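Ticket 437 – Party booking page showing wrong host rewards
Opened by: Zoriana Maksymiv, Wemadetti home party consultants
Assigned to: Callum Hepburn
Status: Closed 7/3/21

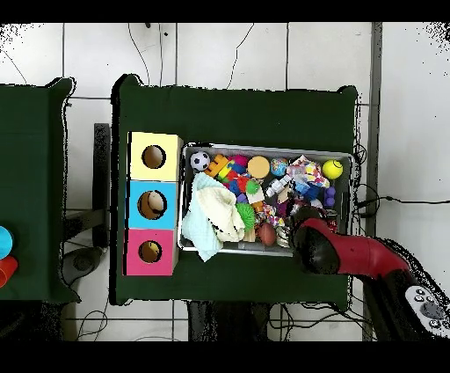
Zoriana's first message
Hi team! I've got a multi-vendor open house coming up (candles, jewellery, Jerine kitchen gear, the lot) and the booking page is mostly brilliant. Guests can RSVP, pick a time slot and pre-order before they even get to the door. But the host rewards total is stuck at $0.00. We've already got 24 guests signed up and $1480 in pre-orders, so my host should be well into the free product range by now. She's very keen to see it move and so am I!

Callum
Thanks Zoriana, what a turnout! Two quick questions. Is the party set up as one event or as a separate event for each vendor? And which colour is the little dot beside the host's name, green or grey?

Zoriana
One event, four vendors under it. The dot is grey. I never noticed there was a dot.

Callum
Grey means the host hasn't been linked to the party yet. She's down as a guest. Can you try this:
Open the party and go to People.
Tap the host's name, then Change role.
Pick Host and save.
Sign out and back in, then check Rewards.

Zoriana
Done, and the dot's green now! Rewards went from $0.00 to a real number, hooray. It's too low though. It looks like it's only counting the candle orders.

Callum
Great progress. I can see the same thing at my end. The jewellery and kitchen orders are in there, they just aren't feeding the total. Passing this to Getsemaní, who looks after the rewards rules.

Getsemaní Salinas
Found it, and it's a fun one. When a party has more than one vendor, each vendor has its own "Counts toward host rewards" box under Catalogue settings. The first vendor you add gets ticked for you. The others start out blank. Zoriana, please tick the box for the other three and hit Recalculate at the bottom of the page. Don't remove and re-add the vendors or you'll lose the pre-orders attached to them.

Zoriana
Ticked all three. Two came good straight away. The Kodikara jewellery one says "Awaiting consultant approval".

Getsemaní
That's Fitriani Rahman's catalogue, so she has to say yes from her own login. I've sent her the request.

Fitriani Rahman
Approved! Sorry, it was sitting in my junk folder. Can't wait for this party – I'm bringing the new bracelets.

Zoriana
It's all there!! Every order counted and the host has already picked her free platter. Thank you, this has made my day.

Internal note, Mohsin Kakakhel
Nine other parties have the same blank boxes. I've messaged those consultants with Getsemaní's steps. I'd love to see all vendors ticked by default, so I've put that on the July list. The Ovness invitation template should also mention the approval email.

Callum
Closing this one off. Zoriana, reply here if the total changes after the party and it'll reopen by itself.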